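株式会社Bestham プレスリリース
報道関係のみなさま、ロボットの学習に関わるみなさま

両手作業のお手本データ集「Nasach」、収録1446本に増えて6月から提供先を広げます
小物ケースの開け閉めと出し入れを大幅に追加、失敗した回もそのまま収めました

こんにちは、Besthamで収録チームを見ているHrvoje Hoxha(フルヴォイェ・ホジャ)です。プレスリリースというと普通は広報の文章になるところですが、今回は「現場の人が書いたほうが早いでしょ」と言われまして、私がそのまま書いています。少し長くなりますが、おつきあいください!

まず要点から。当社が作っている両手作業のデータ集「Nasach」の新しい版ができました。収録は1446本です。前の版が500本でしたから、だいぶ厚くなりました。6月から、これまで共同研究先だけにお渡ししていたものを、国内の大学と企業の研究部門にも広くご提供します。研究目的であれば利用料はいただきません。商用の製品に組み込む場合は別の契約になりますので、そこは後ろのほうに書きますね。

Nasachに入っているのは、人が両手に一つずつハンドグリッパーを持って、机の上で何かをする様子の記録です。箱を開ける、中のものを取り出す、別の場所に移す、ふたを閉める。どれも家や職場で誰でもやっている動きばかりです。でもこれをロボットに学習させようとすると、お手本がとにかく足りない。片手でつかんで置くだけのデータなら世の中にそれなりにあるのに、「左で押さえて右で開ける」みたいな役割分担が入った途端に、ぐっと少なくなるんです。私たちが両手にこだわっているのはそこが理由で、前の版を出したときからずっと、増やすならまず両手、と決めていました。

今回いちばん増えたのが小物ケースを扱う作業で、全体のうち672本を占めます。ねじや電子部品を小分けにしておく、仕切りのついたあの手のケースです。どうしてこんなに多いのかというと、共同研究先のBrirnmontさんから「部品棚のまわりの仕事をロボットに手伝わせたい」という相談をずっといただいていたからです。Brirnmontさんは保守部品の仕分けをされている会社で、現場を見せてもらったら、ケースを開ける、一つつまむ、閉めて戻す、という動きが一日中続いていました。これは良いお手本の題材だなあと、帰り道でもう収録の順番を考え始めていたくらいです。

で、やってみると、これがなかなか手ごわい。留め具のついたふたは、指なら何も考えずに開きますよね。ところが二本の爪しかないグリッパーを持つと、爪の先をどこに掛けるか、反対の手でどこを支えるか、いちいち決めないといけません。ケースは軽いので、押せば逃げます。強く押さえればたわみます。収録者によってやり方もぜんぜん違って、留め具を先に両方浮かせてから一気に開ける人もいれば、片側ずつじわじわ進める人もいます。最初は手順を一つに揃えようとしたのですが、途中でやめました。どちらも人がちゃんと作業できているやり方ですし、学習する側から見れば、同じ目的に別の道筋があるのはむしろありがたい話です。いまは開始の位置と終わりの状態だけを決めて、間は収録者に任せています。

もう一つの悩みが、透けるケースです。色つきの透明プラスチックは、下の机の色が見えたり、ふたに照明が映り込んだりして、画像から輪郭を拾うのが難しいんですね。中の仕切りも見えたり見えなかったりします。やりやすさだけで言えば、不透明な色のケースばかり使えばいいわけです。でもBrirnmontさんの棚に並んでいるのは透明や半透明のものが多くて、そこを避けたデータでは使うときに困ります。なので今回は、透けるケースを意識してたくさん入れました。

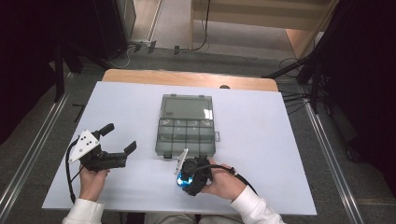

収録の段取りについてもよく聞かれるので、少し書いておきます。一回の収録は、収録者が席に着いて、両手の機材を持って、開始の合図を出すところから始まります。作業が終わったら机の上を元に戻し、ケースの向きや置き場所を少しずらして、また次へ。向きをずらすのは地味ですが大事で、毎回まっすぐ正面に置いていると、学習した側もまっすぐ正面のケースしか扱えなくなってしまいます(前の版で一度やらかしました。研究先の方に「斜めに置くと固まるんですけど」と言われて、青くなったのを覚えています)。今回は置き方の一覧を先に作っておき、収録者が順に選ぶ形にしました。

それから、続けてやりすぎないこと。機材を両手に持ったまま腕を浮かせる作業なので、見た目よりずっと疲れます。疲れてくると動きが小さく雑になるのが記録にもはっきり出るので、区切りごとに必ず休憩を入れて、担当も交代しています。以前は「今日はここまでやってしまおう」と粘ることもあったのですが、粘った分の記録をあとで見返すと、使いたくないものばかりでした。早めに切り上げたほうが結局はかどります。お茶は大事です!

記録の確認は、Obradović工房というチームにお願いしています。工房といっても社内の小さな部署の名前で、もともと治具を作っていた人たちの集まりです。手を動かす仕事の目が確かなので、いつの間にか確認役も引き受けてもらうことになりました。記録を一本ずつ再生して、作業の区切りに印をつけ、途中で映像が抜けていないか、左右の時刻がずれていないかを見ていきます。時刻のずれは本当に厄介で、左手で押さえる前に右手が開け始めたような記録になってしまうんです。目で見て気づくのは難しいので、ずれを探す小さなプログラムを作り、引っかかったものを人が見直す形にしました。このプログラムもNasachと一緒にお渡しします。手元で収録をしている方には、もしかするとデータ本体より喜ばれるかもしれません。

失敗した回の扱いも、前の版から変わったところです。500本のときは、うまくいったものだけを選んで入れていました。落とした、滑った、ふたが戻ってしまった、という回は全部外していたんです。ところが使ってくださった方から、失敗したところからどう立て直すかが見たい、という声をいくつもいただきました。言われてみればそのとおりで、人の作業だって途中で小さな失敗をしては直しながら進んでいますよね。そこで今回は、失敗を含む224本を、印をつけたうえで収めています。失敗のあとに立て直して最後まで終えた回と、途中で打ち切った回は、別の印で見分けられるようになっています。成功した回だけで学習したい方は、印で絞り込んでいただければ大丈夫です。

この224本を選ぶときは、工房の人たちとけっこう議論になりました。爪が一度空振りしただけの回は失敗と呼ぶのか。ケースが少し滑ったけれど、そのまま作業を続けられた回はどうするのか。線引きを厳しくすると、ほとんど全部が失敗になってしまいます。最終的には「同じ動作をやり直したかどうか」を基準にしました。やり直しがあれば印をつける。なければつけない。細かいところで異論はあると思いますし、私も全部すっきりしているわけではないのですが、基準が一つに決まっていれば使う側で読み替えができます。判断に迷った例は、付属の説明書に理由と一緒に載せました。

説明書といえば、前の版はずいぶん不親切だったと反省しています。ファイルの並び方しか書いていなくて、座標の向きや時刻の単位は中を開けて推測してください、みたいな代物でした。問い合わせのほとんどがそこに集中していたので、今回は最初の章を丸ごと書き直しています。日本語版と英語版があり、内容は同じです。英語版は私が下書きをして、日本語版は同僚が私の日本語をかなり直してくれました(この文章も直してもらっています)。

ご提供する内容をまとめておきます。

収録データ:1446本
うち小物ケースの作業:672本
うち失敗を含む記録:224本(小物ケース以外の作業も含みます)
付属するもの:作業区切りの印、成功と失敗の印、時刻ずれの確認プログラム、説明書(日本語・英語)
提供開始:6月
対象:国内の大学、研究機関、企業の研究部門
利用料:研究目的は無償、商用は個別契約

小物ケース以外では、布をたたむ、袋の口を開く、びんのふたを回す、といった作業が入っています。こちらは前の版から引き継いだものに新しい収録を足しました。布はまだ種類が少なくて、厚手のものがほとんどです。薄い布は形がすぐに崩れて、開始の状態を揃えるのが大変なんですよね。次の版ではここをなんとかしたいと思っています。

お申し込みは、当社サイトの問い合わせページから「Nasach利用希望」と書いてお送りください。研究の目的と、主に使いたい作業の種類を簡単に添えていただけると助かります。確認のうえ、利用条件の書類をお返しします。データの再配布はご遠慮いただいていますが、論文や発表で図や例として使っていただくのは大歓迎です。その際はデータ集の名前を書いていただければ十分で、事前の連絡もいりません。でも、送っていただけたら私が喜んで読みます。

商用でのご利用は、製品の内容によって条件が変わりますので、まずはご相談ください。Brirnmontさんのように、現場の作業を見せていただいてから、必要な収録を一緒に決めていく形もお引き受けしています。「うちの作業は特殊だから」とおっしゃる方が多いのですが、見せてもらうと、押さえる、開ける、つまむ、戻す、の組み合わせで説明できるところがかなりあります。もちろん、どうにも説明できないところもあって、私はそちらのほうがわくわくします。

収録者として働いてくださる方も引き続き募集しています。ロボットの知識はいりません。機材の持ち方は初日にお教えしますし、左利きの方も大歓迎です(利き手の違う記録は、いまちょっと足りていません)。细かい手作業が苦にならない方なら、きっと楽しめると思います。時間帯は午前か午後のどちらかを選べます。

報道関係の方の見学も受け付けています。収録中は話し声が入っても問題ありませんので、作業を見ながら質問していただけます。ご希望があればグリッパーを両手に持って、ケースを一つ開けてみてください。私は初めてのとき、ふたを開けるつもりでケースごとひっくり返しました。

お問い合わせ先
株式会社Bestham 収録チーム
担当:Hrvoje Hoxha
当社サイトの問い合わせページよりご連絡ください。取材、見学のお申し込みも同じ窓口で承ります。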